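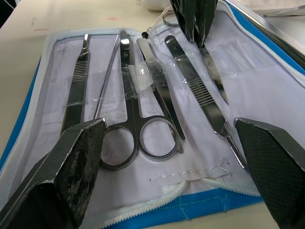
Why do so many family trees end up with the same mistakes in them?
People copy them from each other, and the copying takes one click while the checking takes a Saturday.

I speak as a guilty party. For six years my online tree had a Botond Fülöp in it who married at 19, sailed for America in December and died in Kurnham at the age of 166. He came to me from a stranger's tree, which had him from another stranger's tree. When I finally went looking, 87 trees had him, and every one gave the others as its source. He was two men, of course, an uncle and a nephew, buried on different continents.

My cousin Bianka Orbán thinks I fuss. Her tree has 445 people in it and she is very proud of the number. Mine is down to 60 and shrinking. At family dinners she brings a printout that covers the table – I bring a folder with one baptism in it and a grudge.

I would like the big websites to make copying a little harder. Let me take a stranger's great-grandfather, fine, but ask me first which record I've looked at. A box to fill in would do. Most of us would sooner leave a blank than type "none" next to Grandma's name. 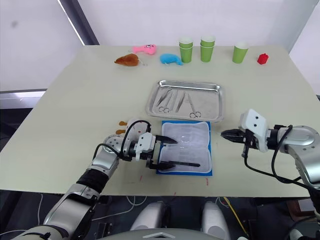
What a blank is good for

An empty space on a chart bothers people, so they put somebody in it. I used to do it too. Now I leave the space and write down where I searched, with the parish and the years, and what I couldn't read. The next person in the family can start from there, if there is a next person. Bianka's kids have shown no interest so far, though the younger one did ask whether we could keep the man who lived to 166.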